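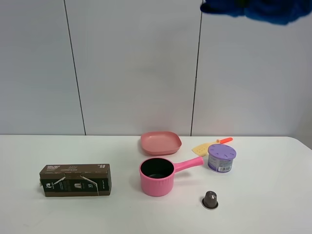

From: Afaf Nimri
To: Lunitz parents list
Date: 20/07/2026
Subject: Re: Kitchen corner – how much is too much?

Ragnheiður, you wrote:

> We've now got the table clear enough to start again with the
> kitchen corner. I'd like the children to have real packaging next
> to the toy pans, so they learn what things are for. Pillham does
> this and swears by it. Elias has already brought a coffee box from
> home. Could everyone send one or two boxes in before the end of
> the week? I think 94 pounds from the May sale would then cover a
> shelf to put them on.

I'm sorry to be the one who grumbles again, but I'm not convinced.

Start with the coffee. I have nothing against Elias or what he drinks, but I can't see what a four-year-old gets out of a box of espresso. They don't drink it and they can't read it. My two would take one look and use it as a garage. 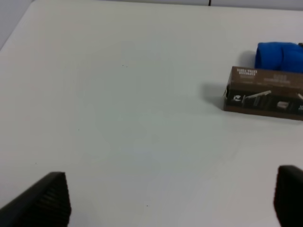 The coffee box, lettering upside down from this side.

We did the real packaging thing before, when Anas had the cupboard. Everybody was keen. Within a fortnight we had cereal boxes with the flaps torn off and an egg carton that I'm fairly sure still had some egg in it. I took the whole lot to the recycling on my bicycle, in the rain, in 2 trips. So forgive me if "could everyone send one or two boxes in" makes my heart sink.

And Pillham has a proper store room with a door. We have a table and the end of a corridor.
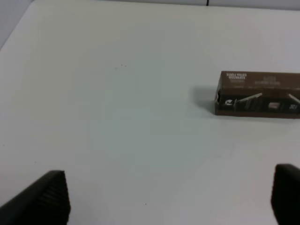
Same box again. "Espresso extra forte", as far as I can make out.

If we must have it, then tape it shut properly all the way round and let it be a box of something. Georges suggested filling it with crumpled newspaper so it doesn't get squashed, and I'd go along with that. But I would stop at the one box until we see whether any child goes near it.

What they do play with is the pan. It's been the pan every time I've been on the rota. They stir nothing in it, they serve nothing out of it onto the pink plate, and then they argue over who holds the spatula. I'd sooner put money into a second spatula than into a shelf for rubbish – and yes, I know it isn't rubbish to everybody.
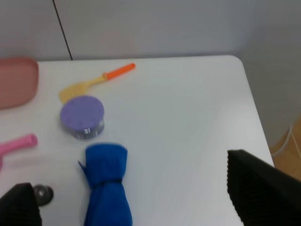 The orange and yellow spatula is a good one, by the way. The handle is bright enough to spot under a radiator, where I have found it more than once. If anyone remembers where it came from, please tell me. I had thought Dabbas in the high street, but they looked at me blankly when I asked, and Tison only sell the whole set, with a lot of little cups we'd be picking up for ever.

As for lids, please can we agree that anything small and round with a lid gets opened and checked by a grown-up before it goes on the table? I don't much mind what it used to hold. I mind what it holds now. Last time it was drawing pins.

About the shelf: has anyone measured? The last one was going to fit as well, and it's in my garage. I'm not voting for 94 pounds on anything until I've seen a tape measure against that wall.

I can do Thursday as usual, but I'll have to leave by 4.

Afaf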